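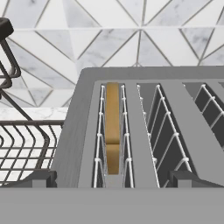 When the Ice Starts to Sing

Every June the lake below Iltska loses its ice in one night. The sheet has stood quiet for months, and then cracks run 200 meters in a few seconds. The physics of this is still not settled. The team at Dinarura has buried 9 sensors along the shore and recorded nearly 2,000 small fractures before the last break.

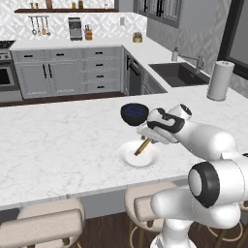
One reader in Ofori writes that the fishermen there always listened for a low hum at dusk, and asks if the sensors hear it also. They do, but only on windless evenings.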